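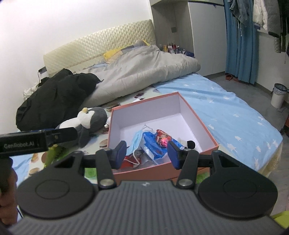
The Home & Weekend Desk, Stolow Quarterly

The good box

June 13, 2026

I come from a long line of people who can't throw away a decent box. My gran had a wardrobe full of them, my mum has the cupboard under the stairs, and I have (well, had) the top of every piece of furniture in a two-bedroom flat. Ask me for a screwdriver and I'll be ages. Ask me for a sturdy box with a lid, suitable for posting a teapot to an aunt, and I can offer you a choice of sizes and a colour scheme.

I'd never thought of it as a problem until April, when we decided to move. After 18 years in the same flat on the hill side of Stolow, we were off to a house at the bottom of it, less than a mile away, and I rang Vorlow Removals for a quote. The man on the phone was lovely. He asked how many boxes we thought we'd need and I said oh, we've got plenty of boxes! He came round to have a look, peered on top of the wardrobe, and asked me what was in them.

Nothing. Nearly all of them had nothing in them at all, or they had a smaller box inside, and that one had nothing in it.

The quote came to £1,157, and I did wonder how much of that was me paying a grown man to carry air down two flights of stairs.

So I started asking other people about it, a bit shyly at first, the way you might ask whether anyone else talks to their kettle. And out it all came. My neighbour keeps every phone box going back to the sort of phone with buttons. A woman in my choir has the box her wedding shoes came in, though she gave the shoes away years ago and has no idea where they ended up. My brother-in-law, who is ruthless about everything else and once took a sofa to the tip with a guest's coat still on it, will not hear a word against his boot box. It lives in the garage and he says it's "a useful size". I've been hearing about that useful size since before his children were born.

The shoe box is where it starts for most of us, I think. When I was little there was a shoe shop in town called Gesura, next to the bank, and its boxes were a proper deep green with a lid that sighed when you put it on. You got your school shoes there in the last week of the holidays and they hurt until half-term, but you got the box as well, and the box was yours. Mine was a hospital for snails, then a post office, then it held my football stickers, then it held letters from a boy I'd met on a caravan site in Wales. It did all that with one corner held together by plasters. The shop closed when I was at secondary school and I still look at that bit of the high street and think of green cardboard.

Cake boxes come next, and they're a sadder case, what with the grease. You can't really keep a cake box. I know that. All the same, I've got one from Lefèvre, the bakery by the station, that I've somehow had since my fortieth. It only ever held meringues and they're very clean, meringues. It's a pale yellow thing with a ribbon slot and for years it's been home to birthday candles, cocktail sticks and one of those little paper umbrellas. I went in and confessed this to the girl behind the counter and she told me they have customers who bring the boxes back to be filled again, one of them every Friday, the same box until the bottom goes. I was so pleased I bought an extra éclair.

Anyway, the sorting. I put it off for as long as I could and then I did it in one go, on a wet weekend, on our bed, with the radio on and every box I owned heaped on the duvet. My rule was that I had to open each one before deciding. I'd recommend that to anyone, although it does make it slower. Boxes I'd have sworn were empty had things in them after all: foreign coins, a spare key to a car we sold, baby teeth (whose? we have two children and neither will claim them). I found the instructions for a bread maker and had a lovely half hour remembering the bread maker. It made terrible bread.

Cardboard takes you back like that. I've got photographs I can look at and feel very little, but I took the lid off a soap box from a holiday in Portugal and the smell nearly sat me down. We'd been so hot that week, and so cross with each other, and then on the last night we found a place by the harbour that did grilled sardines and everyone cheered up. All that in a soap box! I put the lid back on quickly to keep it in.

By Sunday teatime I had three heaps. The biggest went flat into the recycling, and I'll admit I enjoyed the flattening far more than I'd expected to. There's a knack to it, you press in at the short ends and the whole thing gives up. A second heap went to the primary school, where the reception class will take anything with a lid and turn it into a bus. And then the keepers, which I'd promised would be no more than five.

I kept nine.

My husband counted them, which I felt was uncalled for. In my defence they nest, more or less, and they're all in the new house now on a shelf in the back bedroom, with things in them. Wrapping ribbon, sewing bits, batteries, the paper umbrella. The soap box has nothing in it and it's staying that way.

The man from Vorlow carried them in himself on moving day and put them down very gently. Then he asked if we'd be wanting the removal boxes back off our hands once we'd unpacked, because the firm comes and collects them for nothing. They're double-walled, with proper cut-out handles, and hardly a mark on them. I said I'd have a think and give him a ring.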